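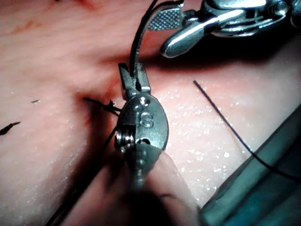
Bring back the mending counter

My town used to have three places where you could leave a coat with a torn lining and collect it the following week. The last of them, a counter at the back of the Oravec dry cleaner's, closed in September. I think we should have fought harder to keep it, and I think the council should help somebody open another.

The usual argument against repair is price. I paid 49 pounds to have a winter coat relined, and a friend told me I could have bought a new one for not much more. She was right about the shop price. But the coat she had in mind would have lasted two winters, and mine has done eleven. A fair comparison has to cover the years of wear.

The other argument is that people can learn to do it themselves. Some can. I sew on my own buttons and I can take up a hem if the cloth is kind. A lining, a zip or a moth hole in knitwear is a different matter, and most of us will never do enough of them to be any good.

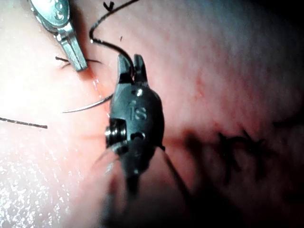

The body is marked 1S just below the jaws.

Dorota Wieczorek ran the Oravec counter for most of the time I used it. She kept a book of every job, and in her last full year she entered 400 of them. Of those, 218 were trousers. She told me trousers paid the rent and everything else was there to stop her getting bored. It was skilled work at a low rate, done in a space with no window, and I'm not surprised that no one took it on when she left. 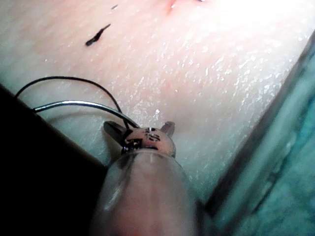
Small damage is the kind we deal with worst. A jumper with one hole goes in the charity bag, and the charity shop can't sell it either, so it ends up as rags. The rest of it may be perfectly sound. We judge the whole by the worst spot, much as the eye passes over all that smooth pale surface and stops at the little reddish mark near the top. A mender starts from the other end and asks how much good cloth is left around the hole.

The council has 132 empty shop units on its books. It offers one of them, the old Grelline shoe shop, at a reduced rent to new businesses, but only to those that expect to take on staff within a year. A mender working alone can't promise that. I would drop the rule for repair trades and let them have the unit on the same terms as anyone else.
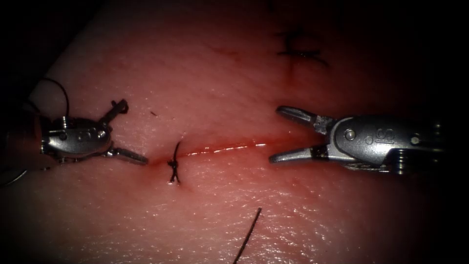 Training matters as much as rent. The college stopped its evening class in alterations, and the nearest one now is two buses away. Beginners need somewhere to be slow and to be put right early, over dull things such as what to do with the slack. Thread doesn't lie flat for anybody; the dark length looping up above the left-hand instrument is the sort of curl I get every time I sew a button. A teacher at your elbow sorts that out in an evening. I would pay for the class out of the same fund as the shop unit, and I'd put my own name down for it.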